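Rillby puts its bench care routine for two-armed robots online, free for anyone to use

THEPSURIYA, Tue 8 June -- Rillby is releasing the full setup and care routine we use on our own two-armed bench robot, the one we call Wumirel. It's a plain set of pages with a checklist at the back, it costs nothing, and you can print it, mark it up and change whatever doesn't suit your shop.

I run the bench at Rillby, so I got the job of writing this announcement as well as most of the routine. I'm much happier with a hex key in my hand, but here goes!

We started writing things down in January. Wumirel had begun missing its grip on soft items, only now and then, and we spent days poking around in the code before anyone put a wrench on the left wrist. Two screws had backed out a little. You couldn't see it by looking, but you could feel it if you held the gripper and gave it a gentle wiggle. So the wiggle became step one, and it's still step one.

The routine has 6 parts: wrist and gripper screws, finger faces, cable loops, joint zero, table height, and a short test run with everyday objects. Once you know your way through it, the daily version fits in before your first coffee is cold (mine, anyway, and I drink slowly).

The cable part is the longest, and I make no apologies for that. A gripper cable has to have enough slack for the wrist to turn all the way in both directions, but if you leave too much it catches on whatever you're working with. We ask people to power down, move the arm by hand to its farthest reach, turn the wrist both ways and watch the loop the whole time. Then look at the connector. If it's being tugged at any point, fix the loop before you do anything else.

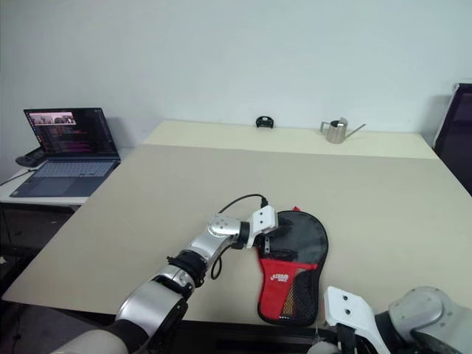 Next comes the test run, and I'd like to put in a word for soft, awkward things. Blocks are fine for checking that an arm goes where you sent it, but they forgive an awful lot. Mesh, fabric and zippers will show up a worn finger face or a bit of play in the wrist very quickly. We do 80 slow grips after any repair, and we write down every miss along with which arm it was. If the misses all land on one side, go back to the screws. If they're spread across both, check the table height -- ours had been bumped at some point and we'd been blaming the fingers for a week.

We also keep a running log, and it now has 2,203 entries. Plenty of them just say "fine." I used to think those were a waste of ink, but they're handy when you want to know the last day a joint was behaving itself. The log sheet is part of the download, with a blank column for whatever your own machine likes to do wrong.

Our friends over at Randia tried the draft on their cell before we put it out, and they sent it back covered in notes. The biggest change was theirs: zero the joints after the cables are set, never before. We'd had it the other way around, and I'd been grumbling about doing the job twice without asking myself why.

The routine is available now from the Rillby website as a printable file. We've also run off 200 paper copies on heavy stock for shops that don't like a screen near the bench. Those are free too, while they last, and you can ask for one through the contact form. Please send corrections the same way, especially for the table height section. I've rewritten it more times than I care to admit and I still think the second paragraph is clumsy.

About Rillby

Rillby sets up and repairs small robot cells for workshops and labs. The company is based in Thepsuriya.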